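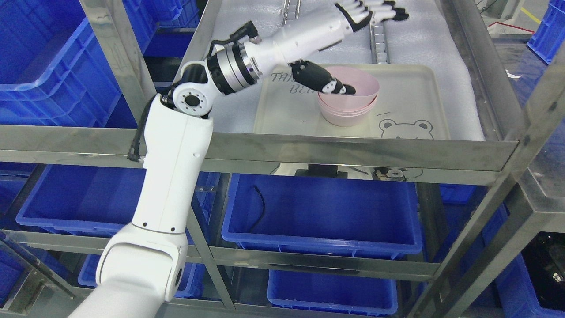
Bowls keep sliding on the top shelf
Meron Wako

I put a stainless steel rack in the kitchen in December and I can't settle what goes on top. It has a rail along the front, so nothing should fall, but crockery placed straight on the shelf creeps forward whenever the washing machine spins. For now the pink bowls are stacked three high on a cream plastic tray with raised edges, the one with the bear's face on it. Is a tray enough, or should I move them lower down? I'm 15 cm too short to see into the top bowl.

4 shares

Tekle Wolde
A tray is fine if it can't move itself. Cut a piece of ribbed shelf liner slightly smaller than the tray and lay it underneath. Check the feet of the rack as well. Mine had one foot wound too far in and the whole thing rocked. Three bowls is a sensible height, I wouldn't add to it.

Zyanya Villalobos
Move them down. Put light stuff up there, kitchen roll and so on.

Uchenna Lawal
I'd sort out the washing machine first. If it shakes a rack it probably isn't level. If you keep the bowls up high, lift the whole tray down by both ends and take what you want at worktop height. Reaching over the rail for the top one is how I chipped two of mine.

4 comments

Mitiku Yilma: Liner worked for me too. Wash it now and then, it gets greasy.
Meron Wako: One foot was loose. Tightened it, and have ordered liner.
Tekle Wolde: Good.
Zyanya Villalobos: Still say move them down.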